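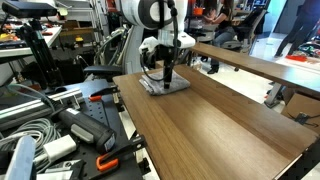

A folded grey cloth at the far end of a long wooden table, with clamps and a power tool closer to hand.

Rodel Lumanlan thinks I fold my cloths the wrong way, and he has thought so since January, when he came back from a workshop tidying course in Pokton with a ring binder and a great many opinions. The course cost him 245 pounds. For that he was taught that a cloth should be folded into a square, that the square should live in one place, and that a shop which can't look after its cloths can't look after its tools.

I don't believe a word of it. I have been repairing chairs and small tables for most of my working life, and I have never met a joint that was improved by the state of the rag beside it.

The tidy people always start with the soft things, I notice. A towel is easy. You fold it in half, you fold it again, you press it flat and you feel you have done some work. A coil of cable is harder, so it gets left on the bench. Clamps are harder still. Look at any working table and the clamps are wherever they were last needed, biting the edge, and the sensible person leaves them there because they will be wanted again before tea. A rule that deals nicely with the cloth and has nothing to say about the clamps isn't much of a rule.

Then there is the selling. Fomus, who make storage for people with more money than rust, put out a catalogue with 3,559 items in it. I went through a good part of it one evening at Rodel's insistence. There were trays for cloths. There were dividers for the trays. I found a label holder for the dividers, and at that point I put the kettle on. The old shop in Sison where I learned the trade had a nail for the rags and a biscuit tin for everything else, and furniture left it in very good order.

Charito Rivera, who taught upholstery next door to me for years, takes Rodel's side, and I have to be fair to her because she is usually right about fabric. Her point is that a thick, felty cloth left in a heap picks up grit, and the grit goes straight into the finish you are rubbing. Folded, it gives you a clean face, and when that's dirty you turn it over and have another. Fine. I have scratched a tabletop that way myself, and it took me a whole afternoon to put right. But that is an argument for a clean cloth. Shake the thing out before you use it and you have most of the benefit.

What I object to is the sermon. Drunetness, the outfit that ran the course, claims in its leaflet that a tidy bench gives you back 5 hours a week. Whose hours? Measured how? Rodel spends the first part of every morning squaring things up, and I have yet to see that time taken off the total.

I did try it for a month — properly, with the binder open. My cloths were very handsome. The drawer of odd screws, which must hold 1,000 at least, stayed exactly as it was, and so did the glue on the floor. I've kept one habit from it, which is folding the polishing cloth at night, and Rodel is not to be told.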